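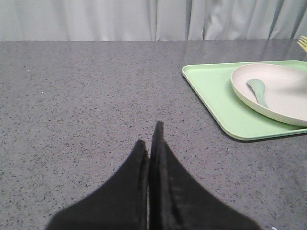 A Note on Our Engagement and the Arrangements for December

Prodromos Xenos and I became engaged in the spring, and a number of relatives and friends have asked for an account of how it came about. I am setting one down here so that everyone receives the same version.

We were introduced by Bohumila Bartoš, with whom I shared an office for three years. She had invited 7 people to dinner and seated the two of us at opposite ends of the table. We did not speak until the coats were being handed out, when he asked whether I knew which bus went to Flenach. I did, and I was taking it myself. The journey lasts 55 minutes. By the time we reached the terminus we had agreed to meet again, although neither of us had suggested that it was a date, and for several months we continued not to suggest it.

The proposal was made at my mother's home. Prodromos had intended to ask during a walk by the reservoir, but it rained without pause and the walk was called off. He asked instead while we were drying the lunch dishes. He had kept the ring in the case of his old Timex, which I had seen in his jacket pocket that morning and taken for a repair he had been meaning to see to. I accepted. My mother, Miroslava Kadlec, was in the next room and has asked me to record that she heard nothing.

The ring belonged to his grandmother. It has been made smaller by a jeweler in Skukley, and the stone was reset at the same time. The inscription inside the band has been left as it was.

The wedding will be held in December. We considered a summer date, and several members of both families expressed a preference for one, but Prodromos's parents can travel only at the end of the year. The ceremony will begin at 3 in the afternoon, and dinner will follow in the same building. We have invited 157 guests, a figure that is larger than either of us first proposed and smaller than the list our mothers drew up together.

Svatopluk Kopecký, my godfather, has agreed to walk with me. Tahsin Mollah will stand with Prodromos and will also read during the ceremony. The text has been chosen — it is a short one — and will be printed in both languages for those who wish to follow along.

Guests who require a room are asked to reserve early, as the inn at Flenach is small and the second one closes for the winter. Please let us know of any dietary needs when you return your card. Children are welcome at both the ceremony and the dinner. We ask that gifts be sent to my mother's address and not brought on the day.

Questions about music should be directed to Prodromos, who has nearly finished the list and is accepting a small number of additions. Questions about seating may be sent to me.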